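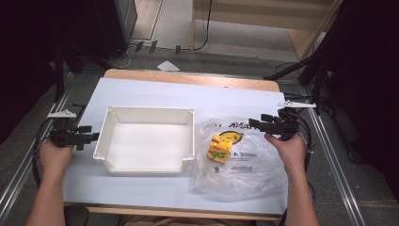

A small yellow box on a printed plastic bag, with a white tray alongside.

Coast path and ferry news for walkers

The footbridge at Skulton is open again after the winter repairs, and the full route from Partington to Bikwood can be walked without the road diversion. Members who did the diversion in March will know it added a long stretch of verge with no pavement, so this is welcome. The new deck is narrower than the old one. Bikes have to be pushed across, and there is a sign at each end saying so.

The Bikwood ferry has moved to its summer timetable. The first boat leaves the Partington side at 8.40 and the last one back is at 5.15, except on Friday, when there is a later sailing at 7. The fare is payable on board. Dogs travel free but must be on a lead on the slipway, which was resurfaced last month and is still shedding grit.

Ngaio Tawhiri walked the whole section with Mỹ Vi and sent in these notes. The path leaves the ferry car park by the gate behind the toilets and climbs steadily for 2 miles. There are 173 steps in the wooded part, and the handrail is missing on the last flight. After that it is level going along the cliff top to the Skulton turn, where the old finger post has gone and the new one points slightly the wrong way. Keep the wall on your left. Mỹ Vi adds that the field beyond the second stile was very boggy and that gaiters would have been worth the weight.

They stopped for the night at the bunkhouse above Skulton. It has a drying room, a kitchen with two hobs, and no shop within walking distance — bring supper with you. Bunks are booked through Siteo, and the booking page now asks for an arrival time. If you will be later than six, ring ahead as well, as the messages are not always picked up.

The car park at Partington has gone up in price for overnight stays. Day rates are unchanged. The 861 bus stops at the top of the lane and connects with the first ferry, though the return connection is tight and around ten minutes late is enough to miss it.

Anyone planning to walk the section in the other direction should check the tide at Bikwood sands first. The inland alternative is signed from the chapel.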